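From: Siebe Baert
To: Walking and Food Travel list
Date: January 13, 2022
Subject: Re: Cellham in winter, is it worth the trip?

Dear list,

I am replying to the message of Silier, which I quote here so that you do not have to search for it:

> We are thinking of four or five days in the hills behind Cellham, my
> sister and I. We are both over sixty and walk well but not fast. We
> have read about the smoked cheese and the chestnut bread, and we would
> like to see how they are made, if such a thing is possible for normal
> visitors. My questions are: is anything open in winter, can it be done
> without a car, and is the path up to Nurkberg safe when there is snow?
> The tourist page has not been changed for a long time and the phone
> number on it gives only a tone.
>
> Silier

I was there in December, for six nights, and I have been there two times before in the summer. So I can answer most of this, but not everything. Please excuse my English where it is not smooth.

First, the question of what is open. In Cellham itself there are three places to eat in winter. The large hotel on the square is closed until spring. The bakery opens very early and closes when the bread is gone, and in December this was before noon on most mornings. The cheese shop next to the bridge is open in the afternoon only. If you arrive in the evening, as I did, please bring something to eat for the first night, or ask your host before. I had one apple and a package of crackers, and I was not happy with myself.

The pension where I stayed is called Dierckx, after the family. It has a few rooms above a kitchen, and the kitchen is warm all day. They serve dinner if you say yes to it at breakfast. You do not choose the dish. I had barley soup with smoked ham, a pie of leeks, river trout two times, and on my last evening a stew with dried pears that I still think about. The price with dinner was fair, and I would have paid more for it. They do not take cards. The only cash machine is on the square, and it was out of order for one day while I was there, so do not wait until your last morning. 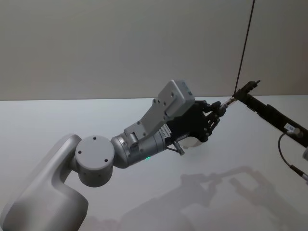 The rooms at the front look at the river and are louder than you would expect, because the water is high in winter. The rooms at the back look at the hill and are quiet, but they get no sun until late in the morning. I had a back room the first two nights and then I was moved to the front. I slept better in the back.

Now the cheese. Yes, normal visitors can see how it is made, but you must arrange it. The smokehouse is outside the village on the road to Nurkberg, at maybe half an hour on foot. The maker does not answer e-mail. I asked Mrs. Dierckx and she telephoned for me, and the answer was that I could come the next morning at seven if I did not wear perfume. I do not wear perfume, so this was easy.

The milk is warmed in one large copper kettle. The maker puts his arm in it up to the elbow to feel the curd, and he talked to me the whole time over his shoulder in a dialect of which I understood perhaps half. The curd goes into molds of beech wood, and after the salting it is hung under the roof for 14 days over a fire of juniper branches that must never have a flame. When it flames, he runs. I saw him run once. After this the cheeses go to the cellar until they have a brown skin, almost like leather. The young one is soft and tastes mostly of smoke. The old one is hard, and you should eat it in very thin slices with the chestnut bread and nothing else. I made the mistake of buying a whole young one, and my coat still smells of it.

There is no fee for the visit, but it would not be polite to leave without buying. He does not have a vacuum machine. Bring a cloth and a good box with a cover.

About the chestnut bread I must disappoint you a little. It is baked only on two mornings in the week, and the bakers do not receive visitors. I asked and the answer was no, in a friendly way. But the mill where the chestnuts are ground is at the lower end of the village, and the door was open each time I walked past. The miller let me look at the stones and gave me a handful of dried chestnuts, which are so hard that you must keep them in your mouth for a long time before you can bite. The flour is a pale brown color and sweet. I brought home one bag and made pancakes from it, with one part of normal flour to two parts of chestnut. With only chestnut flour they fall apart.

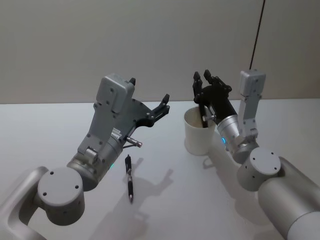
Then your question about the car. It can be done without one, and I did it, but you have to plan your days by the bus. From the railroad station in the valley there is a bus in the morning and one in the late afternoon. The trip takes less than an hour if the road is clear. The afternoon bus does not wait for the train. When my train was late I had to take a taxi together with a couple who were going to the same village, and divided by three it was acceptable. The driver wrote his number on the back of my ticket, but I am sorry to say that I lost the ticket.

Between Cellham and Nurkberg there is no bus in winter. There is the path, and there is the small road, which the farmers keep clear.

About this path. Cellham lies in the valley and the chapel on top of Nurkberg is at 1,722 meters. I want to be careful with what I say here, as I am not a mountain guide. Up to the last farm, which is at roughly 1,000 meters, the path is wide and goes mostly through chestnut forest and then beech. In December there was some snow in the shade and nothing in the sun. I wore normal hiking boots and used my poles going down, and I met older people from the village who had neither. It is a beautiful walk of two hours up if you are not fast. At the farm there is a bench against the south wall and they sell hot milk and sometimes a kind of flat cake with onions. You knock on the kitchen window.

Above the farm it is another matter. The path becomes narrow and crosses a steep meadow, and after this it goes in short turns up through rocks. There was ice on the rocks when I came there, and I turned back. I have done the whole way in summer and found it not difficult, but in winter I would not do it and I would not advise it to you. Mr. Dierckx told me that the people of the village also do not go up between the first snow and Easter, except for one day in January when they carry bread to the chapel in a group, with somebody in front to cut steps. I did not see this and cannot say if visitors may join.

If you want the view and not the climb, there is a good point behind the farm. You go left at the water trough, then along the fence for ten minutes. On a clear day you see the whole valley down to the lake. I had one clear day out of six. On the other days the fog was lying in the valley until the afternoon, and it was nicer to be up than down.

Some small things which I would have liked to know before. The path signs are yellow in the valley and red on the hill, and where they change there is no sign at all. You go right at the wooden cross. The paper map that they sell in the cheese shop is old but it is better than my telephone, which had no reception after the mill. The days are short: at half past four I needed my lamp in the forest. And the dogs of the second farm are loud but they stay behind their gate.

For four or five days I would do it like this. On the first day only arrive. On the second day walk in the village and along the river, look at the mill, and ask at the pension about the smokehouse. Keep the third and fourth days open, one for the cheese and one for the farm, and decide by the weather which comes first. If you have a fifth day, take the morning bus down and stop at the little town with the covered market, where the nuts and the honey are cheaper than in Cellham.

I forgot to say that you should reserve the pension by letter or by telephone. In the evening after eight somebody always picks up. I can send the number to you privately, as I do not want to put it on a public list without asking them.

With kind regards,
Siebe Baert

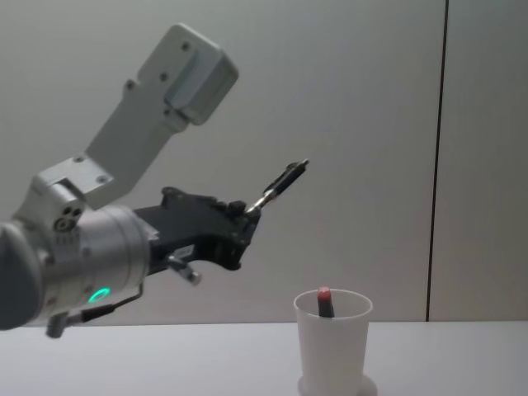
Silier wrote back the same evening:

Dear Siebe, many thanks for this long answer, I have printed it for my sister. We are happy to stop at the farm, our knees would have decided this anyway. Please do send me the telephone number. I have two more questions. Is the smokehouse working in February, or does he stop when the cows give less milk? And do they have a room with two separate beds at Dierckx, if possible at the back? My sister wakes up from everything. We will bring a box for the cheese, and crackers for the first night.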